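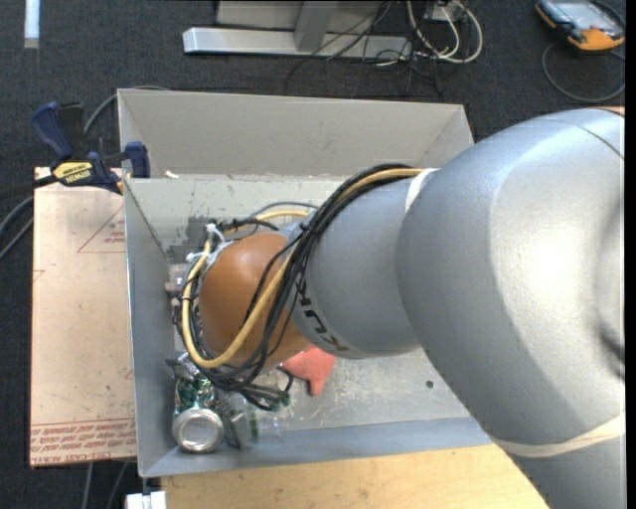 # 海上遭遇时,电台里该说什么:访Teemu Heinonen

Stendia与Deltotus的海上联络议定书今年进入修订程序。双方海军在Imai水道的相互跟踪早已常态化,现行文本规定了舰艇近距离相遇时的呼叫频道、用语和事后通报办法,但对无人艇、联合编队和电子静默状态几乎没有涉及。Teemu Heinonen曾参与现行文本通信附件的起草,目前在Garkotville从事海上安全规则研究。采访于2026年5月2日进行,内容经他本人核对,涉及具体舰艇的段落按他的要求删去。

## 附件比正文重要

议定书正文只有几页,规定的是原则:保持安全距离,不模拟攻击,不以火控雷达照射对方。Heinonen认为,正文的争议一向不大,分歧集中在附件。

“正文写‘安全距离’,两边都同意。到了附件,就得写这个距离怎么量。从雷达回波中心量,还是从船体最近点量?两艘大型舰并行的时候,这两种量法的差别足以决定一次遭遇算不算事件。”

现行附件采用船体最近点,由双方各自测算。他说,当年选择这一口径,考虑的是驾驶台值班军官能用目视和光学测距复核,不必依赖作战系统的数据。代价是双方事后提交的数字经常对不上。

“对不上本身可以接受。附件里有一条,双方数字不一致时,两个都记录,不裁定。很多人觉得这条软弱,可是没有这条,通报机制第一年就停了。”

## 317号格式

通报机制的核心是一份表格,编号317,业内一般直接叫“317”。发生近距离遭遇后,双方舰艇各填一份,经本国海军司令部转交对方联络处。表格包括时间、位置、航向航速、能见度、海况、呼叫频道、首次呼叫与首次应答的间隔,末尾有一个自由填写栏。

Heinonen对自由填写栏评价不高。“那一栏本来是给值班军官补充技术情况的,例如舵机故障、渔船干扰。后来写进去的多半是抗议词句,由岸上机关加的。一份表格里前面是数据,最后是一段外交声明,对方联络处收到以后不知道该转给哪个部门。”

修订草案拟取消自由填写栏,改为代码选项,抗议另走外交渠道。他支持这一改动,同时提醒代码表要留出“其他”项。“起草的人总想把情况列全。列不全的。”

关于时间基准,现行格式要求填写协调世界时,精确到秒。实际执行中有舰艇填地方时,也有舰艇填作战系统时间而未作换算。他建议在新格式中把时间来源单列一项,注明取自卫星导航、舰钟还是其他设备。

## 应答时限

遭遇双方进入规定范围后,先发现的一方应当呼叫,另一方应在5分钟内应答。这一时限在修订谈判中被重新提出,Deltotus方面希望缩短。

“缩短当然好听。”Heinonen说,“问题在于应答的人是谁。用通用频道喊一句‘收到’,水手就能做。要答复意图,例如是否转向、何时转向,就需要舰长,有时候需要岸上。你把时限压得很短,得到的只会是更多的‘收到’。”

他倾向于把应答拆成两段:第一段确认收到,时限可以很短;第二段说明意图,沿用现有时限。两段分别记入表格。草案目前仍是单段写法。

用语方面,现行附件列出了标准短语,以编号加英文短句的形式使用,避免翻译。他举了转向意图的例子:短语只说本舰将转向左舷或右舷,不说理由,也不要求对方采取对应动作。

“有人提议加入‘请你离开’一类的短语。我反对。这类话一旦进了标准短语表,就等于双方都承认它是技术用语,可它带有主权主张。Imai水道中段的管辖问题,两国到今天也没有谈拢,通信附件不应该替他们谈。”

## 水道中段

Imai水道中段最窄处可供大型舰船通行的宽度有限,商船分道通航制的两条航道都从这里经过。双方舰艇在这一段相互跟踪时,往往同时处在商船流里。

Heinonen说,议定书与国际海上避碰规则的关系在文本中写得清楚:避碰规则优先。但操作上存在一个空档。跟踪舰为了保持在被跟踪舰的某一方位,会频繁改变航向,每一次单独看都符合避碰规则,连起来却使附近商船无法判断其意图。

“商船船长看的是自动识别系统和雷达。军舰可以不开自动识别系统,这是惯例,议定书也没有要求打开。那么商船只能看到一个回波,航向不停在变。”

他建议增加一条:双方舰艇在分道通航制范围内相互跟踪时,至少一方打开自动识别系统,或在通用频道定时播报船位。由哪一方承担,可按单双日轮换。这一方案去年9月在一次非正式会议上提出过,双方代表都没有表态。

对于单双日轮换,他承认显得机械。“机械是优点。凡是需要现场协商的条款,在现场都不会执行。”

## 无人艇

现行文本中的“舰艇”定义以有人指挥为前提。双方近年都在水道内使用无人水面艇,主要用于水文测量和监视。按文本字面,无人艇不在议定书范围内,与其相遇不触发呼叫义务,也不填317。

草案的处理办法是把遥控状态的无人艇视为其控制站所属舰艇的延伸。Heinonen认为这只解决了一部分问题:控制站在岸上时,延伸到哪里没有规定;处于自主航行状态时,由谁应答也没有规定。

“我的意见是先不定义它是什么,先规定它要能被呼叫。给每艘艇一个识别号,呼叫这个识别号,必须有人应答,不管人坐在哪里。至于它有没有军舰的法律地位,留给法律组。”

技术上的障碍在于链路时延。经卫星中继的语音呼叫要转到岸上值班席,再由值班席回到水道内的通用频道,中间有一次格式转换。他参加过的一次桌面推演采用了70秒作为确认收到的上限,参演双方认为可以达到,但推演没有模拟链路中断。

“链路断了以后艇怎么动,各家的设定不一样。有的停车漂航,有的原路返回。在分道通航制里停车漂航是很糟的选择。至少应当互相告知设定是哪一种。”

Stendia方面对告知设定有保留,理由是可能暴露任务模式。Heinonen说他理解这一顾虑,并提出只告知在分道通航制范围内的设定,范围外不作要求。

## 专线与编号

两国海军联络处之间设有专线,平时每日试线。草案为紧急通话保留了990开头的编号段,与日常通报分开存档。Heinonen说这项安排来自过去的一个教训:紧急通话曾与试线记录混存在同一个序列里,事后复核时检索花了很长时间,双方对通话次序也有不同说法。

他对专线本身的作用持保守看法。“专线解决的是岸与岸之间的问题。舰上的事,等它传到岸上,再从专线过去,再传到对方舰上,局面已经变了。专线的用处在事件之后,避免第二次。”

草案还规定每次紧急通话后双方交换书面记录。现行做法是各记各的,不交换。他认为交换记录在技术上没有困难,难点在语言:双方使用英语通话,书面记录却各用本国文字,译文之间的出入曾引起交涉。他建议以通话录音的英文转写为准,本国文字仅作参考。

## 下一步

修订谈判的技术组仍在逐条核对附件,代码表和无人艇条款尚未形成统一文本。被问及何时可以完成,Heinonen没有给出时间。

“正文可以很快签。附件没完的话,我建议正文也先别签。以前有过先签正文、附件后补的情况,补了很久,中间那段时间两边舰上用的是不同版本的短语表。”

采访结束前,他要求在稿件中补充说明一点:现行附件在新文本生效前继续适用,包括317号格式的自由填写栏。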